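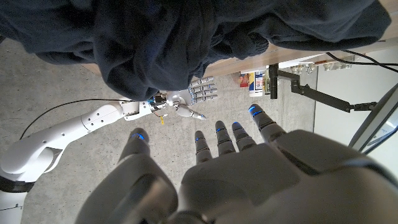 The big navy piece, hanging in its creases, concrete floor behind.

Home Notebook Materials People Search

March 4, 2025

Folding day, and a good one! I've been looking forward to the dark pile since we finished the pale things, and the dark pile did not disappoint. Godfrey had left the bin by the door with everything already shaken out, so I could get going before coffee.

Started with the navy piece because it's the heaviest and it sulks. Pick it up anywhere except a corner and all the weight runs down into one fat roll at the bottom, and from then on you're just chasing the roll. Creases go every which way. I love it. You learn more from one stubborn thick cloth than from a whole stack of napkins (sorry, Mared, I know you like the napkins).

Method as of this morning:
pick up, let it hang, wait for it to stop swinging
find one real corner, walk the other hand along the edge to the next one
lay down far edge first, then let the rest come toward you
smooth from the middle out
half, half again, then the third fold if it's long enough

The waiting is new and it helps a lot. I was at 129 seconds for the navy on my first go last week and got it down to 80 today, same fold, neater edges. Ermelinda timed it and then did it herself and beat me, of course. She skips the smoothing and does one big flap as it comes down, so the air does the work. It only goes right for her. When I try it I get a bubble in the middle and have to start over.

Dark cloth is harder to read than I expected. On the pale things you can see every ridge from across the room, but navy swallows the shadows and I kept thinking an edge was a fold and a fold was an edge. Aurora suggested a strip of white basting thread along one hem. Tried it, big difference, took four minutes to sew in. Want to do the same on the black ones. Ask her where the Valente thread went, the spool in the drawer is nearly bare.
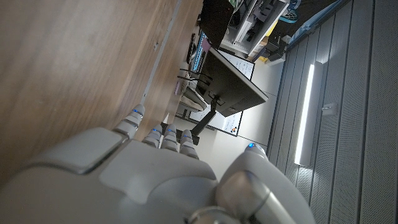

Squaring up is still the weakest part of my fold. I get two corners right and the third drifts out, and by the last fold the whole stack leans like a bad sandwich. Clementina's trick, which I'm stealing for good: use the grain in the wood. The lines run straight, so you put the first edge along one of them and then check the next fold against the same line. The pale gray strip along the side of the wood does for the longer pieces, where I lose the line under the cloth. Did 11 folds that way after lunch and the only crooked one was the very first, when I hadn't got my eye in yet.

Stack height came up again. Wodano want everything to sit on a shelf with 30 cm of clearance, so the thick pieces can't all go on top of each other, however nice it looks. Mixed stacks, then: thick, thin, thin, thick. Leans less too, bonus.

To sort out
basting thread for the black pieces (me)
Ermelinda to show me the flap thing slowly, please, with a thin cloth first
is the third fold worth it on anything shorter than the navy? Godfrey says no, I say maybe
wash the Brarnesska samples before we fold them, they're stiff with sizing and hold any crease you look at

Sleeves next time. Bringing snacks.

Recent entries
Pale things, finished
Napkins, Mared's way
Fitted sheets, first attempt
Fitted sheets, second attempt
Notes from the Furnunside visit
Which hem is the top hem?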